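퇴식·세척 공정 양팔 로봇 운영 담당 모집 (우케나드 구내식당 운영본부)

접수 마감: 2024년 7월 30일 18시
근무 시작: 9월
모집 인원: 3명
고용 형태: 기간의 정함이 없는 근로계약, 수습 3개월

우케나드 구내식당은 하루 약 521식을 제공하며, 퇴식구에서 회수한 식기의 분류와 세척 랙 적재를 전처리 구역에서 수행합니다. 올해 상반기부터 이 구역의 작업대 일부에 베르니크(Vernik) 양팔 로봇을 설치하여 시험 운영하고 있습니다. 본 공고는 시험 운영을 정식 운영으로 전환하는 데 필요한 현장 인력을 채용하기 위한 것입니다.

직무 배경

기존 전처리 구역의 업무는 잔반 제거, 쓰레기 분리, 식기 분류, 랙 적재의 순서로 구성되며, 작업자 한 명이 전 과정을 서서 수행했습니다. 로봇 도입 후에는 분류와 적재의 반복 동작을 로봇이 맡고, 작업자는 투입 상태 확인, 오류 복구, 예외 물품 처리를 맡습니다. 손목과 어깨의 반복 동작은 줄어드는 대신 화면 확인과 판정 기록이 늘어납니다. 지원 전에 이 점을 고려하시기 바랍니다.

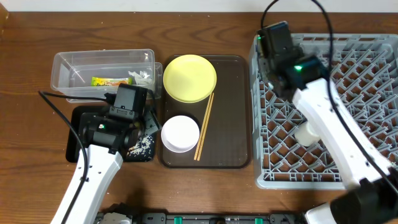

예외 물품의 대부분은 포장재와 일회용 용기입니다. 형태가 일정하지 않은 비닐류, 투명 플라스틱, 겹쳐진 용기는 인식 오류가 잦은 품목으로 분류되어 있으며, 담당자는 오류가 발생한 건마다 품목 코드와 복구 방법을 기록합니다. 기록은 주 단위로 취합하여 파지 조건과 작업 순서를 조정하는 데 사용합니다.

담당 업무

- 작업 시작 전 점검: 비상정지 버튼, 케이블 고정 상태, 그리퍼 마모, 카메라 렌즈 오염
- 쟁반, 접시, 공기, 컵, 수저류의 투입 및 랙 교체
- 정지 발생 시 원인 판정, 수동 복구, 재가동
- 원격 조작 장치를 이용한 시범 동작 입력 (1회 최대 50분, 이후 10분 휴식)
- 오류 기록 작성 및 교대 인수인계
- 로봇 정지 시간대의 수작업 분류 및 적재

자격 요건

- 단체급식 또는 식기 세척 현장 근무 경력 1년 이상
- 보건증 제출이 가능한 자
- 표 형식 문서의 입력 및 조회가 가능한 자
- 로봇 조작 경험은 요구하지 않음

우대 사항: 산업안전 관련 교육 이수자, 설비 점검 기록 작성 경험자, 현 우케나드 전처리 구역 근무자. 내부 지원자는 서류 심사를 면제합니다.

교육

채용 후 총 156시간의 유급 교육을 실시합니다. 교육은 안전 수칙, 기본 조작, 오류 복구, 시범 동작 입력으로 구성됩니다. 시범 동작 300회를 완료하고 복구 평가를 통과한 후 단독 근무에 배치합니다. 평가에 통과하지 못한 경우 1회에 한해 재교육을 실시하며, 이후에는 본인 동의하에 일반 전처리 직무로 배치합니다. 이 경우 기본급은 변동되지 않습니다.

근무 조건

- 근무 시간: 오전조 07:00~16:00, 오후조 11:00~20:00, 2주 단위 교대 (휴게 1시간 포함)
- 급여: 기존 전처리 직무 급여표에 설비 운영 수당을 가산하며, 금액은 면접 시 서면으로 안내
- 지급품: 미끄럼 방지 안전화, 방수 앞치마, 절단 방지 장갑

기존 인력 관련 안내

정식 운영 전환에 따른 전처리 구역의 인원 감축 계획은 없습니다. 작업대의 카메라 영상은 로봇 동작 분석에만 사용하며 개인별 근무 평가에는 사용하지 않습니다. 영상 보관 기간과 열람 권한은 근로계약서 부속 문서에 명시합니다.

전형 절차

서류 심사, 현장 실습 면접(2시간, 실습비 지급), 최종 면접 순으로 진행합니다. 실습 면접에서는 수작업 랙 적재와 정지 상황 복구를 각각 1회 수행합니다.

제출 서류: 이력서, 경력증명서, 교대 가능 시간표 (양식 자유)
제출처: 우케나드 운영본부 인사 창구 방문 또는 채용 페이지 등록
직무 문의: 전처리 자동화 담당 츠헤포 두 플레시스(Tshepo Du Plessis)

제출 서류에 허위 사실이 확인되면 채용이 취소될 수 있습니다.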